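Unit 4: Bicycle Gearing and Hill Riding
Handout for the evening course, Mikcombe Adult Learning
Tutor: Oduor Barasa

Bring this sheet back next week. We will use the table of routes again and I don't have many spare copies.

1. Where we left off

Last time we covered cadence, meaning how many times the pedals go round in a minute. Most of you measured yours on the flat stretch by the canal. The highest figure in the group was 97 and the lowest was 86, and both riders were comfortable. There is no single correct cadence. What matters for this unit is keeping it fairly steady when the road changes.

2. Gear ratio

Divide the number of teeth on the front chainring by the number of teeth on the rear sprocket. The result tells you how many times the back wheel turns for one full turn of the pedals.

Front 34, rear 17: ratio 2.0
Front 34, rear 34: ratio 1.0
Front 51, rear 17: ratio 3.0

A high ratio moves the bike farther for each turn of the pedals and takes more force. A low ratio moves it a shorter distance and takes less force. The work needed to lift you and the bike to the top of a hill is the same in either case. A low gear spreads it over more turns.

Two different combinations can give the same ratio. A 48 front with a 24 rear is also 2.0. Riders with two or three chainrings often have several of these overlaps, so a bike sold as having 18 gears may have far fewer that feel different from each other.
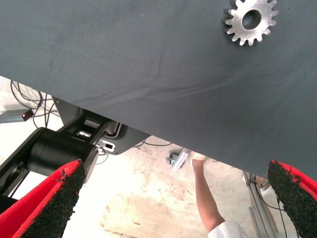
Why do my knees hurt after a long climb when my legs feel fine?

Pushing a high gear slowly is a common cause. The force through the knee is greatest when the pedal turns slowly under a heavy load. Shift down earlier and check your saddle height, as a saddle set too low makes it worse. If the pain is still there after a week of easy riding, see a doctor.

3. Shifting before a hill

Shift while the pedals are still turning easily. A chain under heavy load moves badly between sprockets and wears them faster. On a normal derailleur bike you must keep pedaling during the shift, but ease off the pressure for half a turn. Hub gears are different — with most of them you stop pedaling for a moment, shift, then start again.

Avoid the largest chainring with the largest sprocket, and the smallest with the smallest. Both pull the chain sideways.

4. Practice routes

Canal path to Skekovgate: flat, 6 miles there and back. Stay in one gear and watch your cadence.
Mfaume Road: short and steep. Shift down at the mailbox, before the bend.
Quarry loop: rolling, with loose gravel on the far side. Stay seated on the climbs so the back wheel keeps its grip.

The quarry loop was closed for resurfacing in December and the first half mile is still rough. Anyone on narrow tires should do Mfaume Road twice.

5. Homework, due Tue 12 May

a. Count the teeth on every chainring and sprocket on your own bike. Mark your starting tooth with chalk.
b. Work out the highest and lowest ratios.
c. Ride one of the routes and write down where you shifted. Note any place where you shifted too late.

Calculators are fine. Round to one decimal place.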